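Shared workshop group builds its own laundry-sorting arm

April 20, 2019

A group of members at the Tirklow shared workshop has spent the summer and part of autumn building a robot arm that they hope will pick up clothes and towels and put them in the right pile.

The arm is called Pevon. It was started by Olanrewaju Wike, a retired fitter, and Tracey Cropper, who teaches woodwork and had not worked on a robot before. They were later joined by Aminu Okoro, who looks after the software.

Most of the structure was designed by the group. The gripper has two fingers, and the current pair is the latest of several designs. Earlier fingers had smooth tips and kept letting go of thin fabric, Wike said.

"A sock is harder than a brick," he said. "A brick stays the same shape when you squeeze it."

The project has cost $3,000 so far, paid for by the members themselves. The largest single expense was the motors. Two of them had to be replaced in February after a wiring mistake.

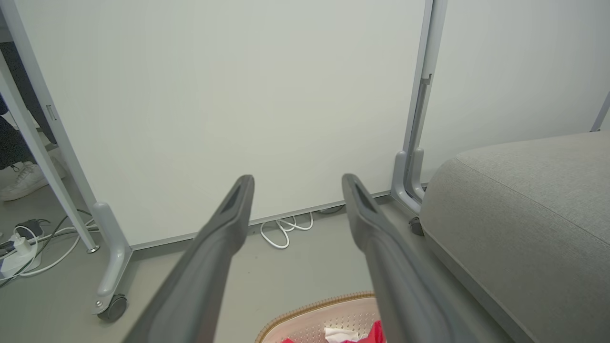

Practice runs are held on weeknights, when the workshop is quieter. The group puts a few pieces of cloth in a basket on the floor and has the arm reach down for them. A small camera near the gripper records each attempt, and Okoro goes through the recordings at home.

At the last count the group had logged 134 attempts with the new fingers. Of those, 54 ended with a single item lifted clear of the basket. In most of the others the gripper either closed on nothing or brought up two items together.

Cropper said colour had been less of a problem than expected. Telling where one piece of cloth stops and the next begins is what takes the time.

"We've got one tea towel that it gets nearly every go," she said. "We've stopped using that one."

The next job is a lighter wrist. Štěpánka Ďurica, who joined in March, has drawn up a version that takes 32 grams off the current part, and it will be made once the workshop's printer is back from repair.

The group plans to show the arm at the workshop's open day in August. Members who want to help with wiring or testing can leave their name at the front desk. Wike said old towels are also welcome, provided they have been washed.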